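Open day at the Koivisto robotics class

The leaflet promised "robots built and taught by students." I've been to enough school open days to read that kind of line slowly, so I took the early bus out to Jandanport and got there before the coffee was ready.

The class has 48 students this year and meets in two rooms at the end of a long hallway. Most of the first room was screens. Hanne Pitkänen, who teaches the course, had one group working in a simulator, with the view set behind the gripper so you look out past its two fingers. Gray background, fingers wide open, nothing between them. 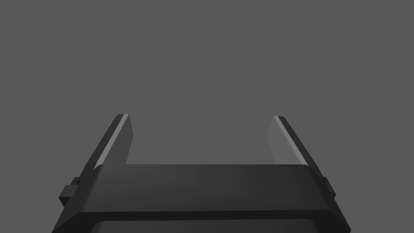

Aisling Horgan
13/01/2024

I asked when the students get to touch a real arm. In the second term, I was told, if the simulated version passes. The passing mark is 60 grasps in a row without a drop, and in December one team reached 57 and had to start over. I liked that story more than anything in the leaflet.

Still, I have doubts. A student named Ansel Kincaid talked me through his grasping code very well, then went vague when I asked what happens with a floppy bag or a greasy jar. The simulator doesn't have those. It has blocks. He said the course covers "real-world variation" later on, and I wrote that down with a question mark next to it.

Their model of the gripper is clean, I'll give them that. The fingers are flat plates that lean in a little toward each other, with small blocks sticking out on either side of the body. Whether parents got much from looking at it is another matter - the couple next to me lasted nearly 203 seconds by the wall timer and went to find the cake.
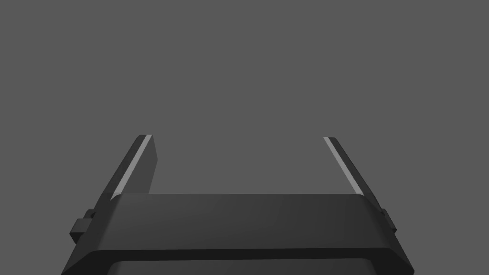

The second room

More people in here, and more noise. Orysia Holovko was running a sign-up table for the spring contest at Citby. The entry fee is not on the form. I asked twice and was told it would be emailed.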